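Washing soft toys by hand - FAQ
Findton Toy Library, last updated 26/11/2019

Quick answers, sorry its a bit rough. Ask at the desk if yours isn't covered.

Do I have to wash toys before I bring them back?
Only if they're mucky. Normal cuddling wear is fine, we wash everything between loans anyway.

Can it go in the machine?
Check the label. If there's no label, or it says surface wash, then no. By hand please. Lost two rabbits to a spin cycle in February.

How warm should the water be?
30 degrees, no hotter. Hotter and the fuzzy ones go flat and stay flat.

What do I wash it in?
Any plastic tub that's bigger than the toy. Washing-up bowl, old storage box, whatever. Not the kitchen sink if there's been raw meat in it.

Which soap?
Baby shampoo or a mild hand wash liquid. A small squirt. No bleach, no fabric softener, it leaves the pile greasy.

Do I dunk the whole thing?
Depends on the filling. Wadding, yes. Beans or a sound box, no, wipe with a damp cloth and leave it at that.

How do I rinse it?
Clean water in the tub, no soap. Lower the toy in, press, lift, let it drip. Change the water and go again untill there's no bubbles. A plastic cup is handy for pouring over ears and other bits that hold suds. 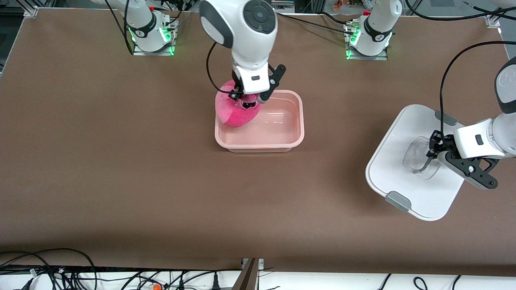
Don't wring it. Squeeze gently from the middle outwards, then roll it up in a towel and lean on it.

The colour came out in the water. Is it ruined?
Probably not. Pinks and reds do this the first time. Rinse on its own, cold, and keep it off pale towels.

How long to dry?
About 22 hours on an airer, longer for the fat ones. Turn it over now and then. Not on the radiator. If the middle feels cold its still damp.

It's gone stiff and matted.
Soft toothbrush once fully dry. Short strokes.

An eye's come loose.
Stop, bag it, bring it in with the toy. Abhishek Vishwakarma does the mending. No charge.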